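4.2 Judging length by eye at the bench

The trainees at Brinevitz were used to working with a rule in the apron pocket, and most of them told us at the first session that they rarely trusted their eyes for anything longer than a hand. Their results do not quite bear this out. Across the 1,080 judgements collected at the two workshops, the shorter pieces were overestimated and the longer ones underestimated, which is the pattern Kouris found among adults with no trade training. The spread of the answers was narrower in our group, however, and it narrowed further between the first session and the last.

Pieces were shown singly, flat on the bench, and the trainee gave a length in millimetres. No handling was allowed. We used four widths of stock for each nominal length, as earlier work had mostly kept width constant and we suspected that this hid part of the effect. It did. A narrow piece was nearly always called longer than a wide piece of the same length, and the difference grew with the length itself. Trainees who had spent their first term on window frames showed it less than those who had come from the carcass shop at Mutton. We had not planned this comparison and the two groups were unequal in size, so we report it only as something that might be followed up.

Angle mattered too, though less evenly. When a piece lay parallel to the front edge of the bench, the answers were close to the true length. When it pointed away from the viewer, they fell short, and when it was set on a diagonal they fell somewhere between the two. Several trainees said afterwards that they had tried to "swing it round" in their heads before answering. Those who described doing this were slower but no more accurate than the rest.

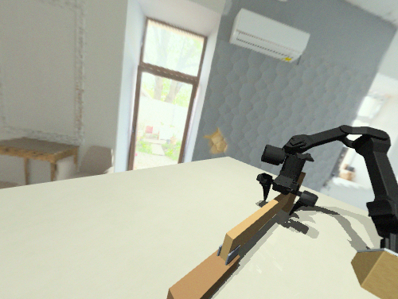 Figure 5. A long, narrow wooden bar and a large off-white tabletop. Computer rendering.

The surface on which a piece rests has had little attention in the literature. The benches at Mutton are dark, scarred and marked with years of pencil lines, while those at the Kusuma annexe were refaced in February with a plain pale board. We expected the older benches to help, as the marks would give the eye something to measure against. Answers given there were in fact a little more accurate for pieces shown parallel to the edge, but the advantage disappeared on the diagonal. Blackwood has argued that people use the nearest straight edge as a guide whenever one is available, and our data fit that account reasonably well: on the plain boards the trainees had only the bench edge, and a piece lying parallel to it was the one case where the edge was of direct use.

Time of day had no clear effect. The Thursday group, who came to us straight from a double period of machining, gave shorter answers overall than the others. We put this down to their tutor, who had set them an estimating exercise of his own the week before and had corrected them for guessing long. Removing their answers changes the size of the width effect slightly and leaves its direction as it was. They are kept in all the totals given here.

Confidence was recorded on a seven-point scale after each answer. It rose over the sessions for nearly everyone, including the few trainees whose errors did not shrink. The link between confidence and accuracy was weak for short pieces and close to nil for long ones — a result that will not surprise anyone who has taught setting out. The trainees were most sure of themselves with lengths they cut every week, such as rails and drawer sides, and here their confidence was mostly justified.

Two limits should be mentioned. All the stock was softwood, planed on four faces, and we cannot say whether a strongly figured timber would have been judged in the same way. Grain running along a piece may well make it look longer, and we would expect this to add to the effect of a narrow width. The trainees also answered aloud, with others waiting their turn within earshot. We asked those waiting to face the door, and in the later sessions we moved them into the corridor, but some copying in the first session cannot be ruled out. The first-session figures should be read with this in mind, particularly where they are set against the untrained adults in section 4.3.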